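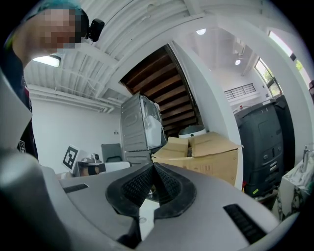 3 min read

February 14, 2022
By the Water editorial desk

Share (11)

The head of service at Flereck, an appliance repair firm in Sikasico, would like customers to stop asking whether their water is good or bad. "It's hard," he said. "Good and bad are a different conversation. Hard water is fine to drink and it's slow trouble for anything that heats it."

The municipal supply in Sikasico comes mostly from wells in limestone, and the firm's own test strips put it at 300 milligrams per liter as calcium carbonate. At that level, scale forms wherever water is heated or left to dry. In a washing machine or dishwasher, the first place is the heating element. After that come the pressure hose, the drain pump and the inlet valve screens, in an order that depends on how the machine is used.

He has worked on domestic machines for 25 years and keeps a shelf of failed elements sorted by the setting their owners normally ran. The hot-wash elements carry a gray crust with cracks through it. The cold-wash ones are cleaner but often come out of machines with a different complaint, usually odor or a slow drain.

"People move to cold washing because they read that it prevents scale," he said. "It does slow it down. Then they use the same amount of powder, the powder doesn't dissolve all the way, and I get called for the residue. A cold wash in hard water wants liquid detergent, and it wants the dose printed for hard water. Read the back of the bottle. There's a table on it."

Dosing was the point he returned to most. Most powders contain builders that tie up calcium before it can deposit. When too little is used in hard water, the builder runs out and the surfactant reacts with the remaining calcium, leaving a film on fabric and on the outer tub. When too much is used, the rinse does not clear it. He considers the first mistake more common in Sikasico and the second more common among people who have just moved from a soft-water area.
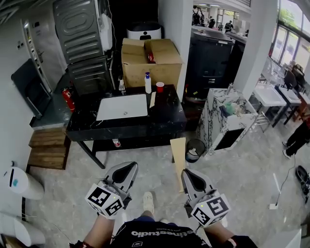
What a softener does and does not do

Ion exchange softeners replace calcium and magnesium with sodium. The Hashemi building, an apartment block on the north side of the city, had one installed on its shared laundry line in October, and Flereck services the machines there. He was careful about how much to read into that.

"It's too early. The valve screens are clean, and I'd expect that. Ask me when I've pulled an element." He noted that the building also reset its detergent doses at the same time — a sensible step, but one that makes it harder to say which change did what.

A softener does not remove scale that is already there in any useful amount of time. It also needs salt, and its resin has to be regenerated at an interval set for the measured hardness. He finds units still on the factory setting. "Then the water is soft for part of the cycle and hard for the rest, and the owner is buying salt for nothing."

On descaling, his advice is conservative. Citric acid, used at the strength given by the machine's manual, on an empty hot cycle. He does not recommend vinegar for regular use, on the grounds that repeated exposure is hard on some rubber seals. He does not recommend mixing any acid with bleach under any circumstances, and asked that this be printed.
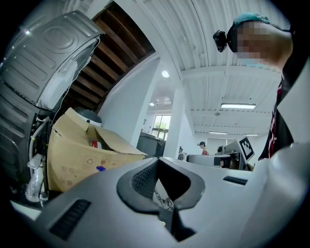 Drainage gets less attention than heating in most advice about hard water, and he thinks the balance is wrong. Loose scale travels. It settles in low points, catches lint and narrows the bore of a hose until the pump runs longer than it should. Hoses are easy to overlook while the panels are on. With an appliance opened up, a white hose curving down along the side is in plain view, and he looks at the bends first. A kinked drain hose and a scaled one produce the same symptom, and the kink costs nothing to correct.

Before any hose comes off, the machine is unplugged and the supply valves are closed. Residual water is caught in a shallow tray. He keeps a second tray for the filter housing, which holds more than owners expect.

Repair or replace

Flereck quotes a repair only after opening the machine. If the bearings are sound and the control board is healthy, a scaled element is a routine job and he will recommend it on a machine of any age. Bearings change the calculation, particularly on models with a sealed tub, where the tub assembly has to be bought whole.

Asked for a service interval, he declined to give one for every household. For a family machine on untreated Sikasico water, he suggested cleaning the inlet screens twice a year and the pump filter every month. His own machine is 11 years old and is on its second element.

"I let the first one go too long," he said. "I had the part on the van the whole time."

Questions about testing your supply can be sent to the Water editorial desk through the contact form.

Shares: 25 | Comments: 3

Contact | © 2022 Water. All rights reserved. | Back to top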